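Pirov Surface Cleaner, Ready to Use
Item no. 408
Sold by Oosthuizen Cleaning Supply

Bottle with trigger sprayer
Refill jug
Case of refill jugs (order by phone)

Product details

Pirov is a water-based cleaner for hard, sealed surfaces. It is used on desks, workbenches, lunchroom tables, counters, painted doors and shelving. It takes off fingerprints, pencil marks, coffee rings, light grease and most tape residue. It contains no wax, silicone or dye. The scent is a faint citrus that goes away once the surface is dry.

We have carried Pirov since the old shop on the corner, and it outsells the other spray cleaners we stock. Most of it goes to schools, small offices and workshops that want one bottle for all their tables. Customers who used the earlier version in the green bottle will find this one foams less and needs less wiping. The older formula has been discontinued and we have no stock left.

Directions

Brush or wipe off loose dirt first. Grit dragged under a cloth will scratch any finish. Spray the cloth for small marks, or spray the surface directly for larger areas. Wipe in straight, overlapping passes and turn the cloth often. Dried-on food or glue can be covered with a wet cloth for up to 15 minutes before wiping. Do not let the cleaner dry on the surface. Tables used for food should be rinsed with clean water afterward.

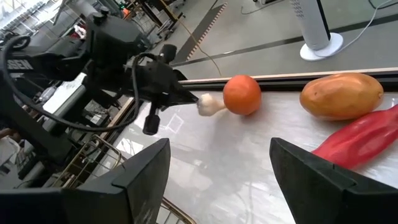 Shine level makes a difference in how much Pirov you should use. Matte and textured finishes hide streaks, and one pass with a damp cloth is normally enough. Dark wood finishes need a little more care along the grain. A glossy white tabletop like the one in the photo needs the lightest spray of all, followed by a second, dry cloth before the cleaner evaporates. Check it from a low angle with the light behind it and go over any dull patches again. Do not use scouring powder or the green side of a sponge on gloss. The fine scratches they leave will not polish out.

Where not to use it

Unsealed wood, raw stone, leather, and screens of any kind. Test acrylic and older painted furniture in a hidden spot and wait until it dries before doing the rest. Not a disinfectant. If you need one, ask us about the Zemberg range, which is kept behind the counter and is not listed on this site yet.

Cloths

Paper towels will work but they leave lint on shiny tops. We recommend the Helholm flat-weave cloth, sold in a box of 100. They can be machine washed. Skip the fabric softener, as it coats the fibers and causes smears. Use one color of cloth for tables and another for sinks.

Storage

Keep the cap or trigger closed and store upright, away from direct sun. Do not let it freeze. Product that has frozen may separate and should not be used. Keep out of reach of children. The full safety sheet is available by email or at the front desk.

Customer comments

"Gets marker off our art room tables if you catch it the same day. Doesn't do much for paint." Nobuhle Hlongwane

"Good cleaner. The sprayer on my first bottle dripped and they replaced it without any trouble." Siu-fong Lau

"I wish the refill jug had a better handle. No complaints about what's in it." Ayanda Mabuza

Ordering

Bottles and single jugs can be ordered online or picked up in the store. There is a limit of 2 cases per order in July while we wait on our summer delivery. For school accounts, ask for Nokuthula Potgieter. Pickup on Saturday is from the side entrance.

Returns are accepted on unopened bottles only. Faulty sprayers are exchanged, no receipt needed.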